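Capítulo 4
Clasificación y ubicación de mercancías en el almacén

4.1 Introducción

La ubicación de una mercancía dentro de un almacén determina buena parte del coste de su manipulación. Dos artículos de igual peso y volumen pueden exigir recursos muy distintos según la distancia a la zona de expedición, la altura del hueco asignado y la frecuencia con que se solicitan. En este capítulo se estudian los criterios de clasificación de existencias y los métodos de asignación de huecos que se derivan de ellos.

Se supone conocido el contenido del capítulo anterior, en particular las definiciones de unidad de carga, rotación y nivel de servicio. La notación es la misma, salvo que el subíndice j designa en adelante el hueco y no el proveedor.

4.2 Ubicación fija y ubicación variable

En el sistema de ubicación fija, cada referencia dispone de un hueco reservado de forma permanente. El control es sencillo y el personal localiza los artículos sin consultar el registro, pero la capacidad debe dimensionarse para la existencia máxima de cada referencia - no para la existencia media -, de modo que una fracción de los huecos permanece desocupada la mayor parte del año.

En el sistema variable, la mercancía entrante se deposita en cualquier hueco compatible. La ocupación mejora y la trazabilidad pasa a depender por completo del registro. Un error de anotación equivale, a efectos prácticos, a la pérdida temporal del artículo.
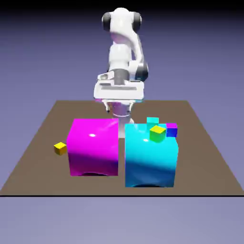 Los sistemas mixtos combinan ambos criterios. Lo habitual es reservar posiciones fijas en la zona de preparación de pedidos y aplicar la ubicación variable en la zona de reserva. El reaprovisionamiento entre una y otra se rige por un punto de reposición, cuyo cálculo se expone en el apartado 4.4.

4.3 El caso del depósito de Dristport

Vasylenko estudió el depósito de Dristport, que trabajaba con ubicación fija y 38 familias de artículos. El inventario de febrero mostró que dos de ellas concentraban la mayor parte de los movimientos, pese a estar situadas en los pasillos más alejados del muelle. La reordenación consistió en trasladar ambas familias a los huecos contiguos a la expedición, sin modificar las estanterías ni la plantilla.

El caso se retoma en los ejercicios 2 y 4, donde se pide calcular el recorrido medio por pedido antes y después del traslado. Los datos de partida figuran en el anexo del capítulo, expresados en metros.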